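The Door That Was Always Open

Robots learn to find their way in simulated houses, and a small error there can travel a long way

The first sign of trouble at Hendari came on a Saturday, when the night run finished four hours too early. The team had asked its navigation program, called Bogale, to make 3,537 trips through a simulated house. Usually this takes until the morning. When the log was opened, almost every trip was marked as a success, and many of them were far shorter than they should have been.

A quick robot is pleasant to see, but a robot which arrives before it is possible to arrive is a warning.

What the log did not say

Bogale is meant for service machines that carry linen and meals in care homes. Before it is allowed into a real corridor, it must cross virtual rooms without touching a wall, a bed or a door. Each touch is counted as a collision, and the trip is then marked as failed.

In this run the collisions were counted for the walls and for the furniture, but not for the doors. A file had been changed during an update in November. The doors were still drawn on the screen, but for the physics part of the software they were made of air. Bogale had discovered that the shortest way to the next room often goes straight through an open door leaf, and it had used this knowledge with great consistency.

The fault was found by replaying 200 trips at slow speed. In 63 of them the virtual robot passed through a door. The test report had no column for such an event, so it appeared nowhere.

Why it matters outside the computer

An open door is a difficult object for a machine. Seen from the side it is a thin line, and seen from the front it is almost a wall. In a care home there may be a person standing behind it. A robot that has learned to ignore doors could push one against somebody's hand or walking frame, with a weight of up to 200 kilograms behind it.

Hendari had planned to load the new version on two machines in Trorkville in the following week. The loading was stopped the same evening, and the older version stayed in use. No one was hurt - the faulty version never left the office.
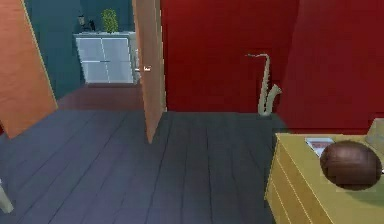
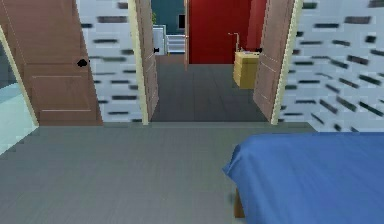
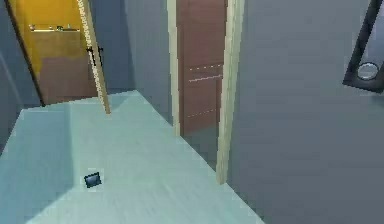

Doors in the simulated house, which is used for training and for tests.

A slower way of working

The repair itself took less than one hour. Changing the habits took longer. Every update must now pass a simple trial named Wandedach, in which the robot is ordered to drive directly into each door. If it does not stop with a recorded collision, the whole run is cancelled. The team also looks at the fastest trips first, where before it looked only at the failed ones.

Bogale has been trained again from the beginning. Its trips are longer now and its score is lower, and the machines in Trorkville will receive it after a further month of tests.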